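Notebook, playtest group: who speaks in the voice channel
Friday, September 13, 2019
By Kerstin Harms
Print | E-mail

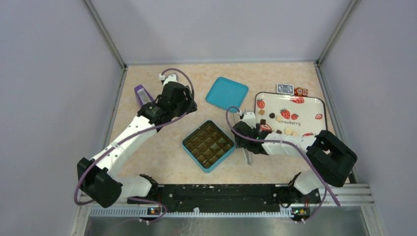 Two arms on the black rail, gray posts at the back corners.

Continuing from the last entry, where I had only the raw logs from the Haque sessions. Now I have listened to most of the recordings and I can write something more useful.

Short reminder for Valentin and for me when I read this in November. Haque is our small cooperative game, a cooking game with a dungeon under the kitchen. The players must talk, or they burn everything. We test it on two servers. Wemside has open voice chat, everyone hears everyone. Grovton has no open voice, only the ping wheel and short ready-made phrases, and voice only between people who have both accepted it. The question is simple: do players who say in the entry form that they were harassed in other games stay longer on Grovton?

We had 319 sign-ups. I removed the double accounts and the people who never finished the tutorial, and 300 are left. Of these, 200 agreed to be recorded. The other ones I count only for session length.

What I heard on Wemside. In the first ten minutes almost everybody is polite. The trouble comes after the first lost round. Then somebody must be guilty, and very often it is the player with the high voice, or the one with an accent. I marked each time a player's voice or origin was mentioned by another player without need. I am not happy with my marks yet. "Are you a girl?" can be friendly or it can be the start of something bad, and on the recording I often cannot decide. Valentin suggested a third category, "unclear." I resisted last week but he is right. I will go through all my files again with three categories.

After such a remark, the player who was addressed usually becomes silent but does not leave the match. This is important for our method. If we measure only who quits, we see nothing. The person stays until the end of the round, uses the ping wheel for everything, and then does not come back the next day. So the session length looks normal and the return rate does not. I should have planned for this before we started.

Grovton. Much quieter, of course. The ready-made phrases work better than I expected. Players make jokes with them: "More salt!" is used for greeting, for thanks, and for saying sorry. I like this very much. But there is also a way to be nasty. One team sent "Wrong pot" again and again to the same player, for a whole round. So a system without voice is not a system without harassment, and we must write this clearly in the report. A limit on how often one can send a phrase to the same person would help. I wrote it on the list for the next build.

A question about the Oven level. In Oven the two teams share one fire and everyone needs to speak quickly. On Grovton this level is nearly unplayable and people become angry with the game. Can we compare the servers if one level is so much harder on one of them? Valentin says leave Oven out of the comparison. I say keep it but report it separately, with and without. Not decided.

From the free comments I keep these two, both from the exit form:

"I play everywhere with the microphone off. It was nice that for once it was not a disadvantage."

"Boring without voice. I know why you do it, but I miss my friends."

The second one has a point. Friends who sign up together should be able to talk from the first minute, and now they must go through the accept window each time they change team. It takes 2 clicks too many, in my opinion, and it comes in the middle of the loading screen where many do not see it.

To do:
- recode the Wemside files with "unclear" added, start with the ones I marked on the first day, I was too strict there
- ask Valentin to code a part of them without looking at mine
- return rate per player, next day and next week
- phrase limit in the next build
- check if the consent text covers quoting the exit form. I believe yes, but I want to read it again before anything goes out

I have not looked at the age groups. The field was optional and many left it empty, so perhaps there is nothing to look at.

Print | E-mail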